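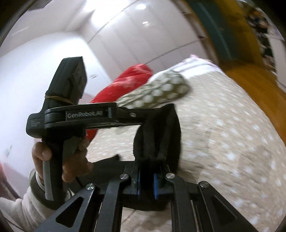
3.2 Grip posture and reported discomfort

The second part of the survey dealt with how workers hold the tools they use most often. Of the 391 people who returned a form, 100 were also watched at work at the Hodel and Enville sites. The rest answered by post. Both groups were given the same set of drawings and asked to mark the one closest to their usual grip, first for the right hand and then for the left.

Most earlier studies of packing and sorting work have looked at tools with a level handle, where the wrist is bent downwards for much of the shift. Upright handles have had less attention. In the upright grip the fingers curl around the front of the handle and the forearm can stay closer to its resting position (Figure 3, left hand). We treated this as a separate class, whatever the weight of the tool.

Discomfort was scored at the end of the shift on a scale from zero to ten, for the thumb, palm, wrist and elbow in turn. Each watched worker filled in the scale on several shifts, which gave 2094 usable scores. Scores were left out if the worker had changed tasks during the shift or had worn padded gloves for any part of it.

Wrist scores were lower with upright handles than with level ones at both sites. The gap was widest among people who had been in the job for less than 24 months. For the thumb the result went the other way at Enville, where the handles in use are thicker and several workers wrote that they could not close the hand fully. No such comments came from Hodel. Elbow scores did not differ between the two classes.

Left-handed workers need a separate note. They were few, and at Hodel they mostly used the same benches as everyone else, with parts trays set out on the right. Their higher wrist scores may owe as much to reaching across the bench as to the handle. We have kept them in the main table but give their scores on a line of their own. Bench layout is taken up again in Section 3.4.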